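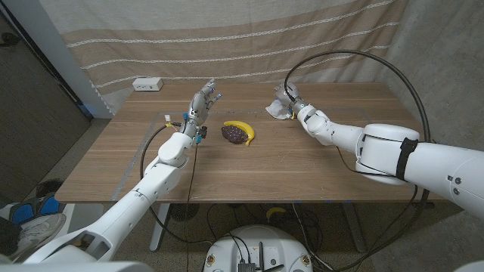

So I finally quit my phone at bedtime, and it only took me until the age of forty-one. It's been 18 nights now. I wasn't going to write about it until I hit a month but I have opinions and they won't wait!

My rule is simple. Phone goes on the kitchen counter at ten, and it stays there until I've had coffee. The first 2 nights were awful. I lay there wanting to look up the weather, the price of tires, whether a girl from my high school in Arnwood ever opened that bakery (she did, I checked at breakfast). By the end of the first week I was reading again, real paper books, and falling asleep on page three with the lamp on.

I did have to buy an alarm clock. I bet I hadn't owned one since college. The one I picked has a snooze button the size of a cracker and a beep that sent the cat under the dresser, so now I'm up before it goes off just to spare us both.

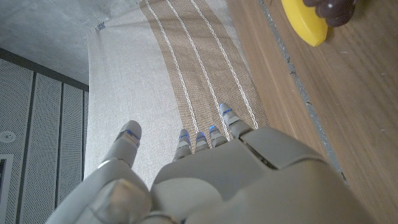
A hand, palm side away.

Anyway, sleep. I used to wake up at three and scroll until my eyes hurt. I still wake up at three, sadly, but now I just lie there and think about soup or whatever and I'm usually gone again pretty quick. My friend Nantana did this back in October and told me the mornings would be the best part, and I rolled my eyes at her. Sorry, Nantana! The mornings are great. I sat on the back step last Sunday with a blanket and a mug for a good long while and didn't read one single thing about anybody.

I've slipped once - my sister was flying home and I wanted to know she'd landed. I'm not counting that one. If you've tried this, tell me what you did about podcasts, I really miss falling asleep to podcasts.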